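Skimumus > Journal > Work

Our packing room at Delić now has arms, and I have a new job title, which is "cell attendant." It pays what "packer" paid. I spent most of Tuesday, May 19, 2026 watching plastic groceries, and I'd like that on my record somewhere.

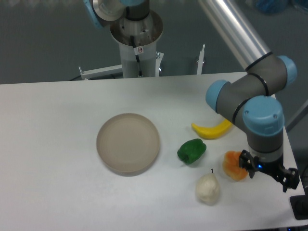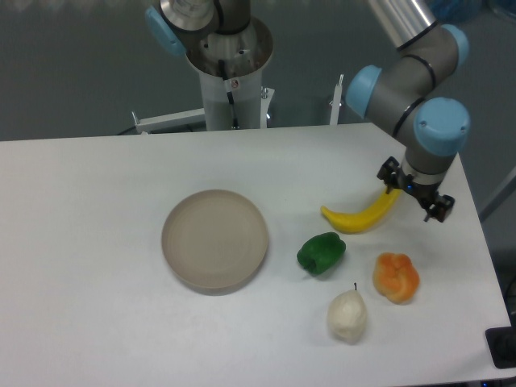
Fake fruit, one plate, gray arm with blue caps.

Does the arm take anyone's job? It took the part of mine I could do while thinking about lunch. Four of us used to plate sample trays by hand, and all four are still on the payroll, but two have moved to the returns desk, where people shout. Neelam Bansal says she'd trade the shouting for a banana any day. Marin Georgiev got sent on a five-day course and came back saying "pick point" in ordinary conversation.

What I miss is the talking. You can plate trays and hear all about somebody's divorce. Now I stand next to a stop button and fill in a form with 40 boxes on it, one of which asks for my "confidence in the process." I put 5. The form doesn't say out of what.

Orla Carroll in the office wants us all rotated through by November. I've asked for returns.

Contact | © Skimumus | Back to top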